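Conjunto de datos `velley-tela`, recogido en el taller de arreglos y reventa textil de Velley. Lo mantiene Corrado Santoro. Esta ficha explica qué contiene, cómo se etiquetó y qué ha cambiado en los puestos del taller desde que parte de la manipulación de prendas la hacen los brazos.

## Contenido

- 3279 episodios de manipulación de prendas y retales
- tres vistas: una fija y una de muñeca por brazo
- un archivo `notas.csv` con los comentarios del personal de clasificación

Los episodios se reparten en dos carpetas, `ludora/` y `fontana/`, que son los nombres internos de las dos mesas. El esquema de campos es el mismo en ambas.

## Agarre

La etiqueta `agarre` indica qué parte de la tela queda entre los dedos: `pliegue`, `borde` o `desconocido`. En caso de duda se usa `desconocido`; no se corrige después mirando otros episodios.
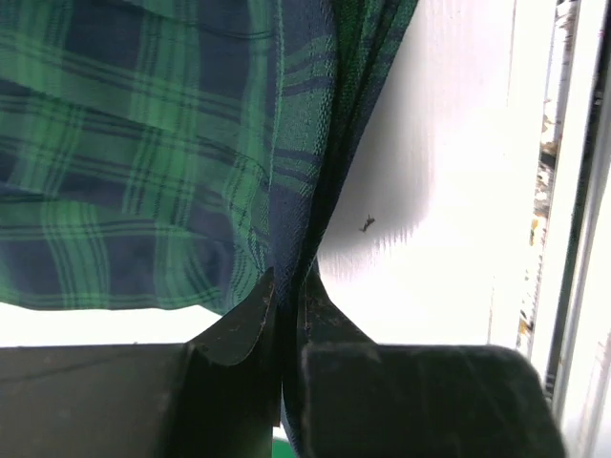 *Vista de muñeca. Tela de cuadros verdes y azul marino sujeta por un pliegue.*

Los tejidos de cuadros dan buenos resultados en el seguimiento de arrugas, pero confunden al detector de costuras, que toma las rayas oscuras por dobladillos. Hay unos 500 episodios marcados con `falso_dobladillo` por este motivo. Conviene excluirlos si se entrena solo con bordes.

La exposición varía mucho entre vistas. Los fondos blancos se saturan a menudo y no se ha aplicado ninguna corrección.

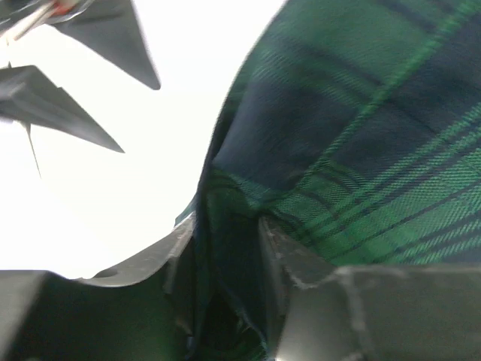
*Tela de cuadros entre los dos dedos, con el fondo sobreexpuesto.*

## Qué cambia en el puesto

Antes, una persona cogía cada prenda, la extendía, la revisaba y la doblaba. Ahora la revisión sigue siendo manual y los brazos se encargan de una parte del extendido y de la colocación. El turno de clasificación se reorganizó en diciembre:

- Quien revisa decide qué prendas van a la mesa y cuáles se quedan fuera (punto fino, pedrería, prendas con alfileres).
- Cada 10 episodios se cambia de tarea o se hace una pausa.
- Cualquiera puede parar la mesa sin pedir permiso. La parada se anota, pero sin nombre.

El personal se queja menos de las muñecas y más de la espera. Vigilar un brazo que repite un agarre cansa de otra manera, y varias compañeras han pedido volver a doblar a mano media jornada. Se les ha concedido - queda por ver cómo encaja con los pedidos de Gondside, que llegan todos juntos.
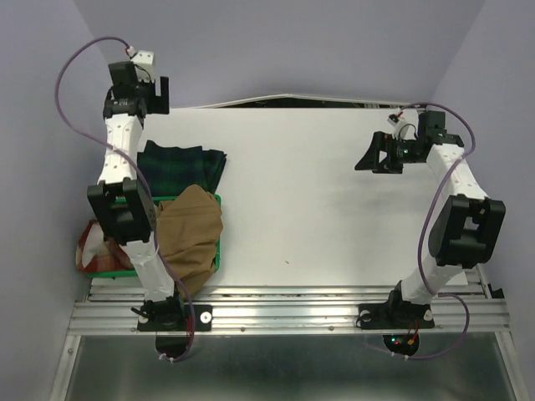
El recuento de prendas por hora no se incluye en este repositorio. Se acordó con la plantilla que los datos no servirían para comparar a las personas con la mesa, ni a unas personas con otras. Tampoco hay audio. Los comentarios de `notas.csv` se publican con permiso de quien los escribió y sin firma.

## Limitaciones

- Predominan los tejidos planos. El punto está poco representado.
- El campo `peso_prenda` está vacío en toda la carpeta `fontana/`.
- Los relojes de las vistas de muñeca pueden desviarse respecto a la vista fija; usar `t_sync` y no `t_local`.

## Uso

Para cargar una sola mesa:

`python cargar.py --mesa ludora --vista fija`

Los errores de etiquetado se comunican abriendo una incidencia con el número de episodio. Las dudas sobre la organización del trabajo, directamente a Corrado.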